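Kitchen-table tips for writing to political prisoners

Practical notes from the Gurkberg letter evenings, updated in November. They cover paper, glue, ink, posters and keeping records at home. 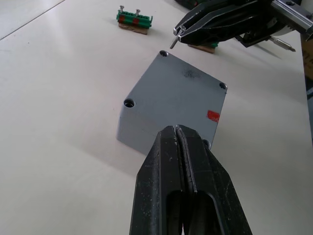

Gladys Cáceres wrote in after the last version to say that we had left out the most useful thing, which was to write the prison address in full before starting the letter. She had twice finished a long letter and then found that the wing had changed. We have moved addresses to the top.

Addresses
Check the address on the day you write. Copy it in block capitals in the alphabet used by the receiving country, and put the country name in English on the last line. If you can't write the script, print the address and paste it on with a glue stick. Sticky tape yellows and some prisons refuse envelopes with tape on them.

Put your own name on the back only if you are happy for the authorities to have it. A group address is fine. Ours goes on with a rubber stamp, and the pad wants re-inking sparingly or the postcode fills in.

Paper
Plain white, unlined, one side only. Coloured card is often held back, and so is anything with glitter, stickers or a musical chip. Postcards get through to Rivadeneyra prison more reliably than sealed letters, at least in our experience. Choose views, animals or flowers. Avoid maps, flags, uniforms and religious pictures unless the case sheet asks for them.

Staples should come off. So should paper clips. To keep two sheets together, fold them as one.

Ink
Ballpoint, blue or black. Gel pens smear if the envelope gets damp, and fountain pen ink runs badly. If you print, use at least 16 point, as the light in cells may be poor and glasses are hard to replace. A laser print holds up better than inkjet. If inkjet is all you have, leave the sheets spread out overnight before folding.

For ink on the tablecloth, dab with surgical spirit on a white cloth, working from the outside of the mark inwards, then wash as usual. Test a hem first.

What to say
Keep the case out of it unless the case sheet says otherwise. The weather, the garden, what you had for supper and a football result are all fine. Don't say anything rude about the government holding the person. Letters to ministers and governors are a separate pile and should be polite and short, with the prisoner's full name and number in the first line. Keep the two piles at opposite ends of the table. Hendrik Gumede has a letter to a justice minister in his drawer that begins with news of his runner beans.

Wheat paste for vigil posters
Whisk two tablespoons of plain flour into a little cold water until smooth. Bring 500 ml of water to the boil, pour in the mixture and stir over a low heat until it thickens. Let it cool with a plate over the pan. It keeps in the fridge for four days. Use it on hardboard or thick card, brushing both the board and the back of the poster, and smooth out from the middle with a dry cloth.

Soak the brush and pan in cold water straight away. Hot water sets the flour.

Candle jars
Old jam jars with an inch of sand in the bottom. To get wax out afterwards, put the jar in the freezer for an hour and lift the disc out with a blunt knife. Labels come off with cooking oil left on for half an hour.

Keeping a record
Any hardback notebook will do. Write down the date posted, the name, the prison and whether anything came back. Returned envelopes are worth keeping unopened, with the postmark showing, in case a lawyer asks for them. Store them flat in a biscuit tin, away from the cooker. Replies from prisoners should be photocopied before they are passed round, and check with the case coordinator before quoting from one in public.

Stamps for overseas letters are in the blue envelope. Please write on the front what you take.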